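How to get dust and hair off a quilted plush without flattening it?

Posted by Drollero

I have a velvety orange plush with stitched lines that make diamond shapes. The hair goes into the seams and a sticky roller only takes what is on top. Washing is not possible for me, the filling is an old one and the shop in Flastine said no water. I tried a dry sponge 2 times and the pile now lies in one direction. What do you use?

Alau

For the pile you need something fuzzy and dry. Press it down softly on the plush, lift, and go to the next diamond. Do not rub across the stitches — it makes the thread weak. I begin at the rounded top, where most dust sits.

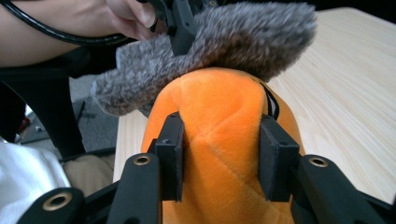 This page was last edited on 18 January 2023

After the top, follow each seam with a soft baby toothbrush, always from the crossing point outward. The flat pile comes back if you hold it over steam from a kettle, but with your filling I would not try it. Brush it against the direction and leave it one night.

Tan

vacuum with a stocking over the tube. lowest power. I do it since March and no problem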